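Reading time: 2 min

I've been putting off the bedroom ceiling since November. We had the walls papered first, which everyone tells you is the wrong way round, and I now agree with them.

The paper is from Bunting. I wanted something pale that wouldn't fight with the curtains, and I went through a lot of sample books before settling on a stripe. It cost £350 for the room, including paste.

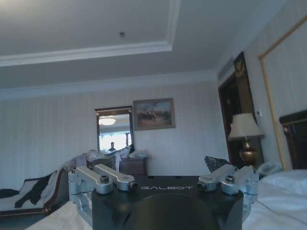
Cream wallpaper with a faint stripe, moulding where it meets the ceiling.

What I like is how little you notice the stripe. The moulding matters more than I expected, as it gives the paper a clean line to stop at. There's a second, stepped moulding round the recessed part of the ceiling, and that will be a pain to paint. I'll use a small angled brush and do it over 2 evenings.

I'm keeping the ceiling white. I did try a patch of Sturell's off-white on a bit of card, but it looked yellow next to the paper, so the tin has gone in the shed.

Skirting boards next, then the inside of the wardrobe.

3 comments | 2 shares
© Pruvside | Contact | Back to top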